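The Coat Will Outlive the Zipper

My winter coat has a lifetime guarantee. I know this because it says so on a card I kept in a drawer for 7 years, in the belief that a card in a drawer was a form of insurance. Last August the zipper gave up, and I learned whose lifetime was meant. It was the zipper's.

The company, which I will call by its name because it has earned it, is Wikach. The person on the phone was very kind. She explained that the guarantee covers "the product" and that wear to "moving components" is something else. A coat, as far as I can tell, has one moving component. She offered me a code for 15 percent off a new one.

I took the coat to the dry cleaner on McGrath Street, where a sign in the window has said ALTERATIONS for as long as I've lived here. The man looked at the zipper the way a doctor looks at a chart before asking if you came with family. He could replace it for 73 dollars. The coat had been on sale when I bought it. I did the math on the sidewalk and didn't enjoy it.

This is how most of us end up throwing things out. We aren't careless. We stand on a sidewalk and discover that fixing the old thing costs nearly as much as buying the new one, and the new one comes in a box with tissue paper. My grandmother darned socks, and people like to bring up grandmothers at this point in the argument. Mine darned socks and complained about it the whole time. She would have bought the six-pack if there had been one.

So I don't think the answer is for everyone to become thrifty and noble. I would like the answer to be cheaper zippers, installed by people who are paid properly, and I understand that those two wishes are not on speaking terms. 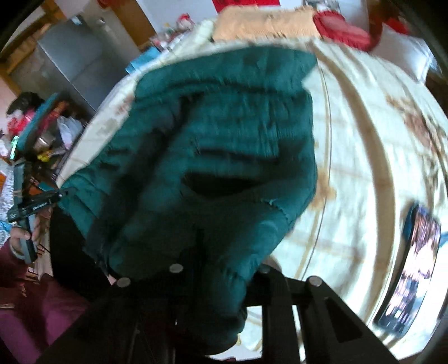

What I'd settle for is a law that makes a guarantee say what it means in the same size type as the word "lifetime." If a company thinks the filling will last and the zipper won't, fine, tell me at the store. I would also like zippers sold as parts, by mail, with the length printed somewhere a person can find it. Culadar, where I buy vacuum bags, will sell you any screw in any machine it ever made. Nobody there seems to think this is heroic. It's a page on the website.

Astell, the other big coat maker, does run a repair program. You mail the coat away in November and it comes back in March, in excellent shape, just in time for the daffodils.

I paid the 73 dollars. The new zipper is a slightly different black from the old one, and it sticks two inches below my chin, where the old one never did. The man on McGrath Street says it will loosen up. He gave me a receipt and told me to hang on to it, so I put it in the drawer with the card.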